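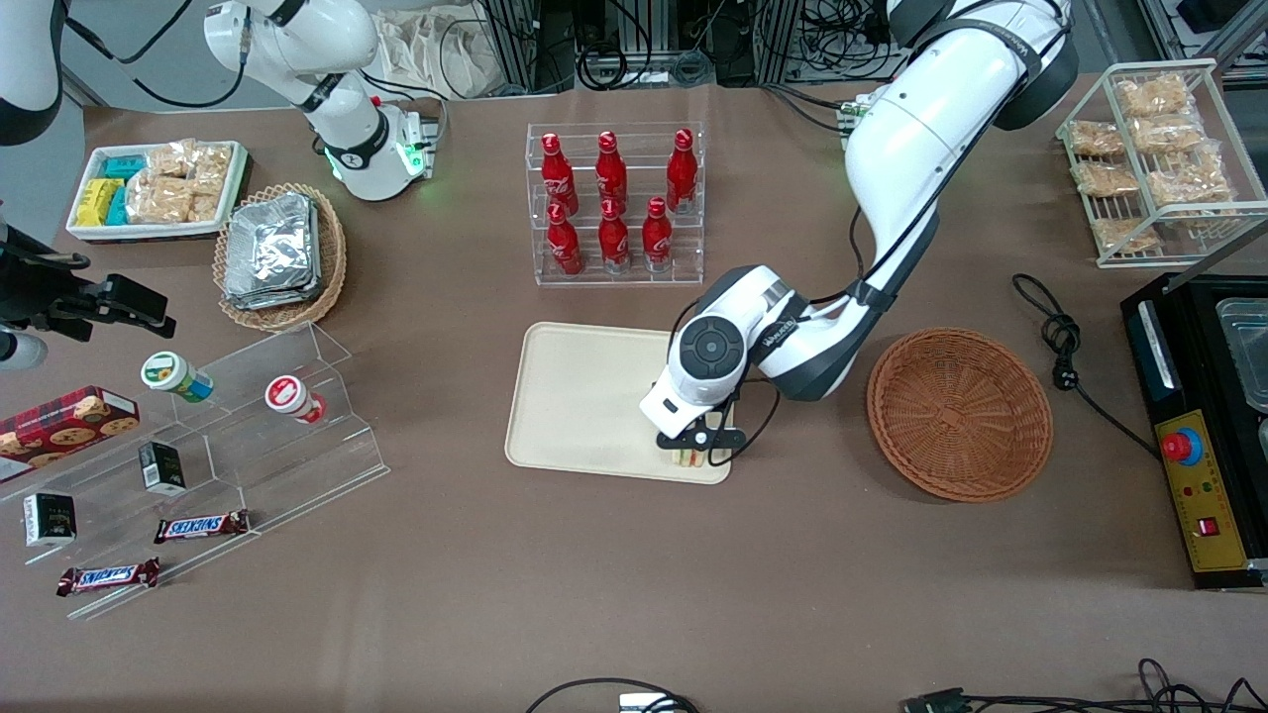
Juscombe to move all 77 catering sites to a single tray and basket return scheme

Juscombe, the contract caterer, will bring in one return scheme for serving trays and baskets at all 77 of its sites from May. The scheme replaces the separate arrangements that individual kitchens have made with local wash-up firms, and it will be run with the supplier Korletey under a contract lasting four years.

Under the present arrangements, trays are bought, stored and written off by each site. Sizes differ between regions, and stock cannot easily be moved from a quiet site to a busy one. A review carried out by the company's operations team found that sites in the same town were often holding trays that did not fit one another's trolleys, racks or dishwashers. Staff who moved between sites had to learn a new stacking method each time.

The new scheme sets six standard items: two sizes of flat tray, a deep tray, a shallow basket for bread and wrapped goods, a cutlery holder and a lidded box for deliveries. Each item will carry a printed code on the underside. The code will be read when the item leaves the wash depot and again when it comes back, so that losses can be traced to a delivery round.

Yolandi Buthelezi, head of operations at Juscombe, said: "Our kitchens have been spending time on stock control that should be spent on food. A site manager will now order by the stack, receive clean stock before the morning service and send used stock back on the same vehicle. The paperwork is one sheet."

Washing will be carried out at Korletey's depot in Gundamitz, where a second wash line has been fitted for the contract. Items pass through a pre-rinse, a main wash, a final rinse and a drying tunnel before being checked by hand. Anything cracked, warped or stained is taken out of use at that point and sent for recycling where the material allows. Baskets are handled on a separate line at a lower water pressure – woven goods do not stand up well to the jets used for flat trays.

Deliveries will be made before 6 a.m. on working days. Sites that open at weekends will hold an extra day's stock, supplied in sealed stacks. Smaller sites without a loading bay will be served by van, and drivers will bring stock to the kitchen door.

Rasha Haddadin, contracts manager at Korletey, said: "Most of the work in the past few months has gone into the sizes. A tray that is a few millimetres too wide will jam a trolley, and one that is too narrow will slide about in the vehicle. We tested each item in the trolleys that Juscombe already owns, so sites will not need to buy new ones."

Existing stock will be collected in stages. Items that match one of the standard sizes will be coded and kept in use. Those that do not match will be offered to community kitchens near the site, and the remainder will be broken down for recycling. Site managers will receive a collection date in writing and should not dispose of any stock before then.

The scheme does not cover crockery, glassware, bottle racks or chilled display units, which stay under the present site agreements. Drinks suppliers' own crates will continue to be returned to those suppliers.

Charges to client organisations will not change during the current contract year. Clients whose agreements include a fixed sum for tray replacement will see that line removed at the next renewal and a per-stack charge put in its place. Account managers will provide a worked comparison on request.

Training will take place at each site in the fortnight before it joins. Sessions cover stacking heights, safe lifting, code reading and the reporting of damaged items. The Jundevau kitchens, which serve three office buildings from one preparation area, will be the first to join, followed by the remaining sites region by region.

Notes to editors

Juscombe provides staff restaurants, cafes and meeting-room catering for offices and colleges.

Korletey supplies and washes reusable catering equipment from its depot in Gundamitz.

Enquiries should be sent to the Juscombe press office.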